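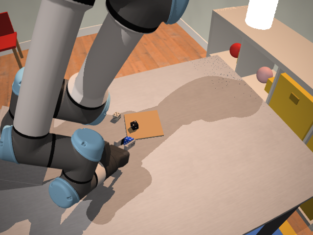 Visit Report: Shared Workshop at Haston

Home | Visits | Members | Contact

Print this page | E-mail this page

16 March 2022

The Society's spring visit was made to the shared workshop at Haston, where members of the Cludine group are building a table-top robot arm cell. Elli Miettinen received the party and led the tour, which lasted 80 minutes.

The group works first in simulation. The simulated room has a plank floor, a red chair and a long low shelving unit with a lamp on top, and the arm reaches across a pale wooden table. The current exercise uses three dice and a flat orange board. In the view reproduced with this report, the blue die is between the fingertips, the black die lies on the board and the cream one stands on the bare table beyond its left corner. Mrs Miettinen explained that dice were chosen as they are cheap to replace and easy to measure - the real set came from a board game.

The party then moved to the bench, where the base plate for the physical arm was being drilled. The plate was cut at Lahtinen in February and has 23 fixing holes. Two had been placed wrongly and were being filled. The control box, bought second-hand through Holtard, was open for inspection, and several visitors asked about the emergency stop. It is wired separately from the computer and is tested at the start of every session.

Members were shown the log book, in which 629 simulated runs have been entered by hand. Failed runs are marked in red pencil with a short note of the cause. Most of the recent notes concern the angle of the wrist at the edge of the board.

Discussion over tea turned to noise, as the workshop shares a wall with a music room. The group has agreed to do no drilling after six in the evening.

The Society thanks the Cludine group for its welcome. A return visit will be arranged once the physical arm is mounted - places will be limited to 30, and names should be given to the visits secretary.

Share (23) | Comments (0)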